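**Stollorwood releases price conversion index for vintage comic books**

November 28, 2019 -- Stollorwood, the publisher of reference data for comic book collectors and libraries, has released the first edition of the Evell Index, a table that converts the cover prices of older American comic books into present-day dollars. The index covers 1,036 titles and is available for download now.

Each entry lists the original cover price, the month printed on the cover, the page count and an adjusted price. Where a title changed price during its run, each price period is listed on its own line. Reprints and annuals are entered separately and carry their own codes.

Adjusted prices are calculated from monthly consumer price data. Cover months were often later than the month of sale, so the index records both where a sale month could be confirmed from distributor notices. Of the titles listed, 900 have a confirmed sale month. The remainder use the cover month and are marked with an asterisk.

The index does not estimate collector value. Condition, scarcity and auction results are outside its scope, and the adjusted figures should not be used for insurance or resale purposes.

A second table gives price per story page. Advertising, letter columns and text features are excluded from the page count. Stollorwood added this measure at the request of library users, who had found that cover price alone was a poor guide when page counts fell and prices stayed the same.

Data entry was carried out with Catico, the company's cataloging software. Records were then checked against the Schnyder checklist, and differences were settled by reference to printed copies.

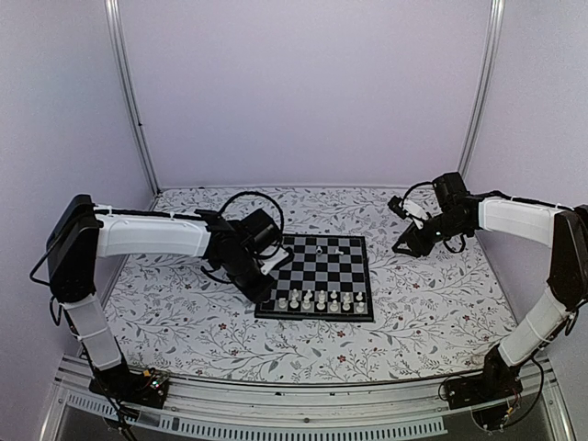

The index is supplied as a spreadsheet and as plain text. Single-user copies cost $60. Libraries that already hold a Catico license will receive the file at no charge -- no separate registration is needed. A print edition, limited to 1,000 copies, will ship in December.

Corrections may be submitted through the form on the Stollorwood website. Submissions should include the title, issue number and a scan of the cover or indicia. Accepted corrections will appear in the next revision of the file.

**Press contact:** Stollorwood Press Office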